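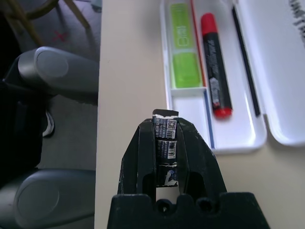
Figure 2. Open pencil case on the study desk, with one item in the upper-left section of the tray.

3.2 Desk and container

All sessions used the same desk, a plain surface in a pale cream shade with a straight left edge. A light, even color was preferred so that small articles such as erasers, clips and pencil leads could be told apart from the background without further marking. Lighting in the room was left as the occupants normally keep it, and the brightness of the desktop therefore varies from one area to another (Figure 2). We did not correct for this. Earlier work at the Stornmont site had used a shaded lamp and a gray mat, and participants there reported that the arrangement felt unlike their own desks at home.

The container was a white plastic pencil case with a shallow tray and a hinged lid. With the case open, the lid lies flat beside the tray and takes up additional desk space to the right. This matters for the present study. A case of this type needs a larger clear area when open than when closed, and several participants in the pilot moved other belongings aside before they began to put anything away. The time spent on this was recorded separately and is not included in the packing times given in Section 4.

The tray is divided into compartments. On the left side, a short divider separates an upper section from a lower one. The two sections are referred to below as the upper-left and lower-left sections. Participants were not told what each section was for, and no labels were added to the tray.

3.3 Items and placement

Each participant received a set of 9 stationery items, drawn from a larger pool assembled for the Lirkov inventory of school supplies. Sets were balanced so that each contained both long items, which fit only the longer compartments, and compact items, which fit in more than one place. The compact items are of greater interest here because their final position reflects a choice on the part of the participant. The bright lime-green rectangular item in the upper-left section in Figure 2 belongs to this second group.

A placement was scored as settled when the item lay fully within one compartment and the participant had let go of it. Items resting across a divider were scored as unsettled, even if the lid could still be closed over them. Where an item was moved more than once, only the last position was kept for the main analysis, and the earlier positions were entered in a separate log.

In total, 500 placements were scored under these rules. Two raters worked independently and compared their sheets at the end of each block of 20 placements. Most differences between them concerned items that touched a divider without crossing it. These were resolved by returning to the definition above, and the wording of the scoring sheet was changed in June to include a small drawing of each case.

Color was coded in broad groups only (light, dark, bright). Participants in the Puvulby pilot had often described an item by its color before its use, and a bright item was usually mentioned early when they were asked to recall the contents of a closed case. Whether this also affects where such items are placed is taken up in Section 4.3.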